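Use this section to file an occurrence report in Tarnov. Reports stay in draft until you submit them. You need a reporter account; your station administrator can create one.

1. Sign in and select **New report**.
2. Enter the flight number and the phase of flight.
3. Describe the event in your own words. Leave out the names of crew members.
4. Attach any supporting files, up to 30 MB in total.
5. Select **Submit**. Tarnov assigns a report number.

**Note:** A draft left untouched for 30 days is deleted.
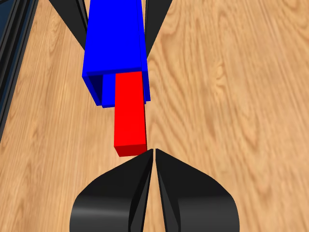
**SECTION 3: Removing personal details**

Before a report goes to other stations, the safety office must clear it of names, staff numbers and roster codes.

1. Open the report and select **Review**.
2. Check each highlighted word. Choose **Mask** or **Keep**.
3. Read the free text again from the start. The filter misses nicknames and misspelled names.
4. Select **Release**. A second reviewer must confirm.

**Caution:** Masking cannot be undone after release.

If error 401 appears, your session has ended. Sign in again and reopen the report. Masks you have already saved are kept.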